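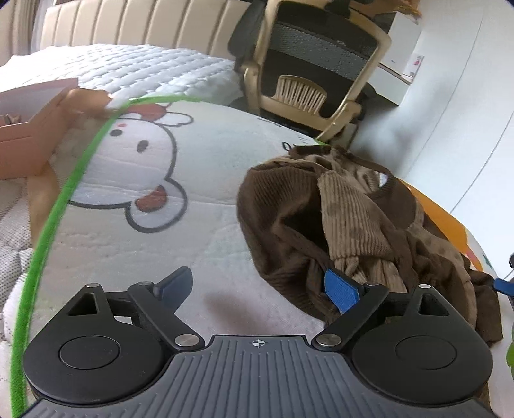
Brown fabric at our Skaveck workroom.

About Varska

Varska mends, re-covers and cleans household furniture. We have one workroom, in Skaveck, and a collection van that covers anywhere within 28 miles.

Zuzanna Cieślak started the firm after eleven years selling sofas for other people. She had grown tired of "lifetime" guarantees that ran out once you read the second page, and of fabric treatments sold at the till for £125 with very little to show what they did. We don't sell those treatments. If a maker sends us a sample, we put it on an offcut, spill tea on it and leave it overnight next to an untreated piece. So far we haven't seen enough of a difference to charge you for one.

We are just as wary of the word "sustainable". Repair can be the better choice, but a cheap frame held together with staples may not be worth new webbing, let alone new covers, and we'll tell you so before you spend money. A look at your chair costs £50, taken off the bill if you go ahead.

Rub tests are another thing we get asked about. A high number tells you how a cloth held up on a machine. It won't tell you much about cats, zips or a south-facing window, so please borrow a swatch and live with it for a week or two.

Our pattern books list 1,097 cloths, many of them beige. Ask for the Adum range if you want a plain, heavy weave without a shiny finish.

Mohammed runs the cutting table and answers most of the email. He will want the width, depth and height of the piece, plus a photo of the underside. Prices on our list were last changed on 6 June 2020 and don't include piping.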